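Section 4. Grippers, head camera and cables on the Galia two-arm station

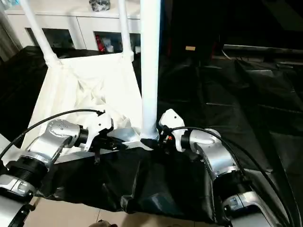

Do the work in this section after the arms are bolted down and the controller has passed its power-on check (Section 3). Allow 75 minutes the first time. You will need the hex key set from the accessory box, a torque driver, six cable ties and a soft cloth.

CAUTION: Switch off both arms at the controller and press the stop button before you touch a gripper. The arms will sag when power is removed. Support each one by hand or lower it to the rest position first.

4.1 Fitting the grippers

1. Wipe the mounting face on the arm with the cloth. Grit under the bracket will tilt the gripper.
2. Line up the pin on the bracket with the hole in the wrist collar. It only goes in one way.
3. Start all the screws by hand, then tighten them in a cross pattern.
4. Set the torque driver to the value printed on the bracket card. Printed brackets crack if the screws are overtightened.
5. Open and close the fingers by hand. They should move without scraping.
6. Repeat for the other arm.

Note: The left and right brackets are not interchangeable. Part 116 is left, part 944 is right.

4.2 Routing the gripper cables

1. Plug the cable into the gripper until it clicks.
2. Bring the cable over the outside of the elbow in a wide loop. Do not pull it tight along the arm.
3. Tie it to the lower housing, with the tie just tight enough that the cable cannot slide.
4. Turn the wrist slowly by hand to each end of its travel. The loop should never go flat and should never drop between the fingers.
5. If the cable catches on the bracket, undo the tie and give the loop more length.

CAUTION: Do not tie a cable across a joint ring. The ring will wear through the jacket.

4.3 Head camera

1. Mount the camera on its post and hand-tighten the clamp.
2. Power up the station and open the Katona panel. Choose Setup, then Head View.
3. Tilt the camera until both grippers can be seen when they are together at working height.
4. Tighten the clamp and check the view again. It often shifts a little at this point.
5. Save the position as Home View.

Shiny cloth and dark corners can upset the automatic exposure. If the view pulses between light and dark, turn off Auto and set the exposure to 42.

4.4 First grip test

Use something light with a firm edge, such as the rim of a fabric bin. Keep loose cloth away from the joints – a fold can be drawn in when the elbow bends.

1. Set speed to Low.
2. Bring both grippers to the rim using the hand controls.
3. Close one gripper, wait for the force reading to settle, then close the other.
4. Open both and back the arms away.
5. Look over the cables and screws before going to normal speed.

If one gripper reports a fault as it closes, reseat its plug first. If the fault comes back, swap the two cables at the controller. A fault that moves to the other arm points to the controller port. One that stays put points to the cable or the gripper.

4.5 Regular care

Weekly: wipe the fingers, check the ties, look for white stress marks on the brackets.

Monthly: check the bracket screws with the torque driver and repeat step 4 of 4.2.

Spare brackets and cables are ordered from Plerkton. Quote the part number and the serial number on the arm base.

Section revised 13th May by Cuiping Tian. Checked by Clive Greenwood.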